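Galería: la mesa redonda y sus cosas

¡Por fin actualizo esta página! Llevaba desde agosto prometiendo enseñar cómo va quedando el piso y al final empiezo por donde más vida hacemos, que es la mesa redonda (desayunos, cuentas, meriendas, todo pasa ahí encima). Es una mesa de segunda mano que nos costó 40 euros y que cojeaba una barbaridad hasta que Shih-chieh Tse, mi vecino de arriba, le calzó una pata con un trocito de corcho.
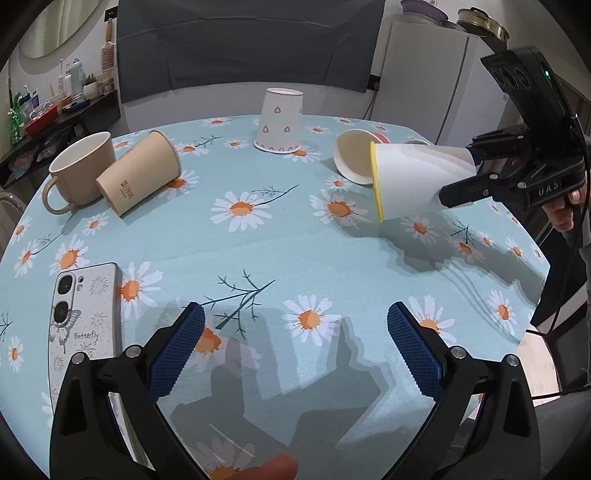
El mantel lo encontré en Doltero, en el cajón de restos, y fue un flechazo. Yo iba a por servilletas y salí con él debajo del brazo – y sin servilletas, claro. Me gusta porque el azul clarito va con todo y las margaritas, con su centro naranja, alegran hasta un lunes de lluvia. Encima tenéis parte de la colección de vasos de papel, que ya casi merece página propia: mi favorito es el blanco de los corazoncitos rosas, ese que está boca abajo al fondo, aunque el grande del borde amarillo le anda cerca. La taza beige es la única de cerámica del grupo y para el café le sigo siendo fiel. ¡Ah, y el móvil con los fuegos artificiales y la mariposa en la carcasa! Me parece una monada, y con este mantel queda que ni pintado.

Lo siguiente será el rincón de la nevera. Quiero buscarle otro sitio a la tapa lila y al colador, que viven ahí arriba a la espera de un estante. En Innes vi uno estrechito de 30 centímetros que me encajaría, pero cada vez que voy está agotado. También le doy vueltas a cambiar la cortina gris oscuro por algo más claro, aunque me da pereza coser (la última vez tardé nueve tardes en hacer un dobladillo, no digo más). Si alguien sabe de una tienda con telas bonitas y que no cobre un dineral por el metro, que me lo deje en los comentarios.

Actualizado el 21 de marzo de 2025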